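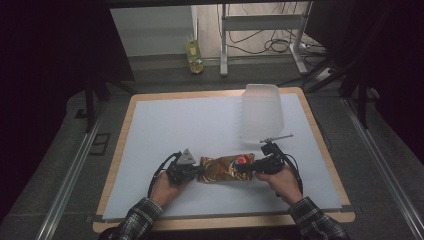 5. Putting away opened snack bags

Use the Turncombe tub for part-used bags only. Sealed bags can stay in the cupboard.

1. Wipe the inside of the tub with a dry cloth.
2. Lay the bag flat on the table and press out the air from the bottom up.
3. Fold the open end over twice and fit a clip (part 2204).
4. Stand the bag in the tub with the clip at the top.
5. Fit the lid and press down all four corners.

Note: The lid for the older tub (part 2675) does not fit this model.

Caution: Do not put warm food in the tub. Keep clips away from small children.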